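About Rindico

Laundry, ironing, beds. Wardrobes too if you ask. We do it in your home, with your machine or ours, and we put it all away after. Been at it since a June nobody remembers fondly because of the heat.

Who we are

Alby Whitcombe started Rindico with one steam iron, a folding board and a station wagon with a bad clutch. First customer was a neighbor on Ngata Street with a hip operation coming up and a pile of sheets she couldn't get to. Alby did the sheets. Then the shirts. Then her sister's shirts. By the end of that summer there was a waiting list on the back of an envelope, and we still have the envelope somewhere.

Hemi Te Moana came on the next year. Had run the linen room at a hotel, knows more about fitted sheets than anyone should. Hemi trains all the new people and also does the Tuesday rounds.

There are 21 of us now. Mostly part time, mostly local. The shop -- office, really, there's a counter but you can't buy much at it -- is on Dirkmont Road, next to the key cutter. Parking round back.

What we do

Regular visits. Weekly or every other week, same person each time if we can manage it. Strip the beds, wash, dry, make them up again. Clothes washed and hung, ironed if they need it, back in the drawer or on the rail.

One-off visits. Before guests, after guests, new baby, broken wrist, moving house. Moving house is a big one for us. Half the wardrobe still in boxes and work on Monday, we get that call a lot.

Wardrobe days. Everything out, everything sorted, everything back. You decide what goes. We don't throw away so much as a sock without asking. Summer things up high, winter things where you can reach, or the other way round depending when you call.

Ironing drop-off. Bring it to the counter before ten, pick it up the next afternoon. Hangers back please!! We go through a frightening number.

What we don't do

Carpets. Windows. Curtains over a certain size, ask. Leather and suede go to a specialist and we can give you a name. Wedding dresses -- no. We did one once, it was fine, Alby didn't sleep.

How we work

We read the label. If there's no label we ask you, and if you don't know either we go cool and gentle.

Shirts go on hangers while damp, top button done up, shoulders pulled straight, cuffs given a tug. Wooden hangers for anything with weight to it. Knits lie flat. Sports tops and jerseys never see a hot iron, the numbers peel. Most of them don't need ironing at all if they're hung properly to start with.

We like air. A dryer is quick and we'll use yours if you want, but a rail near a window does a nicer job on most things and the elastic lasts longer. Small rooms are no problem. We carry hooks, clips and a folding rack that fits in places you wouldn't think.

Beds get made the way you want them. Some people want hospital corners, some people want the duvet thrown on and the door shut. Tell us once and it goes on your card. Pillowcase opening away from the door unless you say different, that's a Hemi thing from the hotel.

Your card

Every home has a card. What soap, what temperature, which drawer, which kid has the itchy skin, where the dog sleeps. It's kept at the office and a copy goes with whoever is visiting. We used to keep them in a recipe box. Now they're in a proper system called Skunadix, which took forever to set up and which we have to admit is better than the recipe box.

If something changes, call or tell your person at the door. They'll pass it on.

Soap

Unscented is standard. We buy one plain powder and one plain liquid and that's what you get unless the card says otherwise. Happy to use whatever is under your sink. No softener on towels, please don't ask, they stop drying anything.

Prices

Changed this year, sorry. The full list is at the counter and on the prices page. Short version: a standard visit is 40 dollars an hour, two hours minimum, and wardrobe days are priced after we've had a look. The look is free. Drop-off ironing is by the piece, with 5 free shirts on your first bag.

No contracts. Cancel by noon the day before and there's no charge. After that we have to pay the person anyway so we charge half.

When things go wrong

They do sometimes. A red sock in with the whites, a button gone. We tell you the same day and we fix it or pay for it. There's a button tin at the office that Alby is very proud of, last winter the whole team sorted it on a slow afternoon and it came to 1325 buttons, so the odds of a match are decent.

If you're not happy with a visit tell us within the week and we'll come back and redo it.

Working here

We take on new people twice a year. You don't need experience, you do need to be on time and okay with stairs. Training is paid. Two weeks alongside Hemi, then two weeks alongside someone else so you find out not everybody folds like Hemi. Driver's license helps but a few of us do the rounds by bike.

Drop a note at the counter or use the form on the contact page. Say which days you can do. Saying you love laundry isn't neccessary.

Where we go

All of the town side of the river and the first few streets past the bridge. Further out if there's two or more homes near each other on the same day, so talk to your neighbors. We're trying to get a Thursday route going on the hill and need a couple more houses to make it work.

Getting in touch

Phone is best in the morning, someone's always at the counter till noon. After that we're mostly out with our hands full and it goes to the machine -- leave your name, street and what you need doing, and we'll call back by the end of the day. Email gets read at night.

Keys can be left at the office in a sealed envelope with your name on. No addresses on the key tags, ever.

Page last updated 2026-02-13, prices and the hill route. 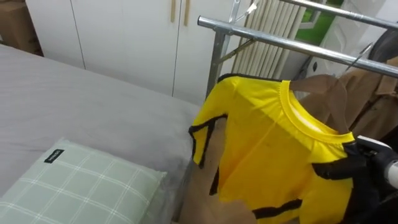

Next thing to go up here is the spring hours, as soon as Hemi and Alby agree on them. Till then it's the same as winter, counter open eight to noon, closed Sundays.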